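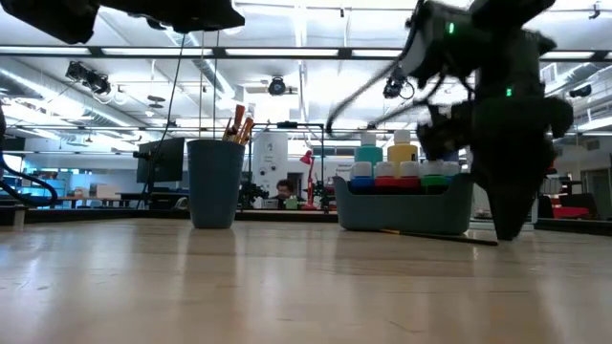

*Los pinceles y los botes de pintura, en la mesa*

# Secuenciador de pasos en un Nokia con S40: ya suena (y va a 40 ms)

**ridano_fan** escribió:

¡Buenas a todos! Llevo desde principios de noviembre con esto y por fin tengo algo que se puede enseñar. Es un secuenciador de 16 pasos escrito en Java ME que arranca en teléfonos Series 40 con pantalla táctil. Se llama Ridano, de momento, porque así se llamaba la carpeta del proyecto y ya me he encariñado.

Lo que hace ahora mismo:

- cuatro pistas (bombo, caja, charles y una libre para el sample que quieras)
- tempo de 40 a 200
- guarda 5 patrones en el RecordStore
- exporta el patrón a un fichero de texto para pasarlo por Bluetooth

Lo que no hace: mezclar bien. El MMAPI en estos teléfonos es como es, y si lanzas más de 2 Players a la vez la mitad de los modelos te suelta una MediaException y se queda tan ancho. He probado a hacer `prefetch()` de todos al arrancar y mejora muchísimo, pero sigo teniendo 40 ms de retraso entre que toco el pad y oigo el golpe. ¡Con todo, para ser un teléfono de teclas con pantallita táctil, a mí me tiene loco! Ayer estuve hasta las tantas haciendo ritmos en el sofá.

Subo el .jar y el código esta noche. Los iconos de los pads los estoy pintando a mano y luego los escaneo, así que paciencia con la parte gráfica.

---

**Iordache** escribió:

Qué maravilla, de verdad. Yo tengo un Asha en el cajón y lo acabo de poner a cargar solo por esto.

Una pregunta: ¿los samples en qué formato van? Si usas WAV a 16 bits prueba a bajarlos a 8 kHz y 8 bits. Suenan a lata, pero para un bombo da igual y el decodificador te lo agradece.

---

**ridano_fan** escribió:

Ahora mismo WAV a 16 kHz, 8 bits, mono. A 8 kHz el charles se me queda en nada, parece que alguien estornuda en otra habitación. Pero para bombo y caja lo pruebo, buena idea.

---

**cemex_78** escribió:

> Si lanzas más de 2 Players a la vez la mitad de los modelos te suelta una MediaException

Porque no deberías usar Players para eso. Lo suyo es mezclar tú las cuatro pistas en un buffer de bytes, meterle la cabecera WAV por delante y reproducir un único Player con el compás entero. Yo lo hice así en un metrónomo hace años y no fallaba nunca.

(Y no, no trabajo en Cemex, que me lo preguntáis en todos los hilos. Mi padre sí, y el nick me lo quedé de ahí.)

---

**ridano_fan** escribió:

Lo del buffer lo pensé, pero entonces pierdes el directo. Si cambias un paso mientras suena no lo oyes hasta el compás siguiente, y a mí lo que me divierte es justamente aporrear y oír cómo cambia.

---

**cemex_78** escribió:

Un compás a 120 son dos segundos. Tampoco es para tanto, y a cambio el tempo te queda clavado. Con un `Timer` de Java ME nunca vas a tener un ritmo estable, el recolector de basura entra cuando le da la gana y te come un golpe. Prefiero mil veces un secuenciador que responde tarde a uno que cojea.

---

**Iordache** escribió:

Pues yo no lo veo así, cemex. Un juguete musical tiene que responder al dedo. Si toco y no pasa nada, lo cierro. Lo de cojear se arregla en parte no creando objetos dentro del bucle: todo reservado al principio, arrays fijos, nada de concatenar Strings para pintar el tempo en pantalla. Con eso el recolector casi ni aparece.

Yo haría los dos modos y que cada cual elija. «Directo» y «Compás», por ejemplo.

---

**Kobe Van Dijk** escribió:

¡Hola! Perdonad mi español, lo aprendí en Alicante y se nota.

Yo tengo hecha la misma cosa en Qt para un N9, se llama Herkivstead (el nombre es de un pueblo de mis partidas de rol). En el N9 no hay problema con la mezcla, uso PulseAudio directamente y puedo tocar con cuatro dedos a la vez sin que se queje. Os cuento esto porque el formato de patrón de texto de Ridano me parece muy bueno, y si ponéis la especificación yo hago que Herkivstead lo lea. ¡Sería muy bonito hacer un ritmo en un Asha y pasarlo al N9!

Una sola petición: guardad el tempo en la primera línea y la versión del formato también. Yo no lo hice en mi primera versión y luego lloré.

---

**ridano_fan** escribió:

¡¡Kobe, eso sería una pasada!! Ahora mismo el fichero es así:

```
RID 1
tempo 96
bombo x...x...x...x...
caja ....x.......x..x
charl x.x.x.x.x.x.x.xx
libre ................
```

La versión va en la primera y el tempo en la segunda. ¿Te sirve, o lo quieres todo junto?

Y a Iordache: acabo de mirar el bucle y estaba creando un String nuevo en cada paso para el numerito del tempo. Qué vergüenza. Lo he quitado y se nota una barbaridad, ya no se traga golpes a 160.

---

**Kobe Van Dijk** escribió:

Me sirve perfecto así. ¿Y la intensidad? Yo uso `x` para golpe normal y `X` para acento.

---

**cemex_78** escribió:

Lo de la mayúscula para el acento me gusta, que conste. Mucho más legible que un número.

Sigo pensando que el modo compás debería ser el que viene por defecto, pero si hay los dos me callo. Puedo pasarte mi rutina de mezcla, está en una clase suelta y no depende de nada. Ojo con el desbordamiento al sumar las muestras, hay que recortar a mano o te salen unos chasquidos horribles.

---

**ridano_fan** escribió:

Pásamela, por favor. Te pongo en los créditos.

Acentos: adoptado, con `X`. En S40 lo haré cargando un segundo sample más fuerte, el VolumeControl por Player tarda demasiado en reaccionar.

---

**teclas_y_cobre** escribió:

Llego desde el hilo de baterías virtuales. ¿Funciona en los S40 sin táctil? Tengo un 6300 que está como nuevo y me encantaría darle a los pads con el teclado numérico.

---

**ridano_fan** escribió:

Debería arrancar, pero no he puesto las teclas todavía. Mi plan es 1, 4, 7 y * para las pistas y el joystick para moverte por los pasos. Si me haces de probador te mando una versión aparte, no tengo ningún 6300 a mano. ¿Cuánto te deja de tamaño máximo de .jar? Ahora mismo voy por 200 KB, casi todo samples.

---

**teclas_y_cobre** escribió:

Lo miro esta noche y te digo. ¡Apuntadísimo para probar! Creo que con 200 KB no se queja, le he metido juegos más gordos.

---

**Iordache** escribió:

En el Asha instalado el .jar que me has pasado por privado. El charles suena a lata de espárragos y me encanta. Se me ha colgado una vez al guardar el quinto patrón encima de otro, te mando los pasos por mensaje.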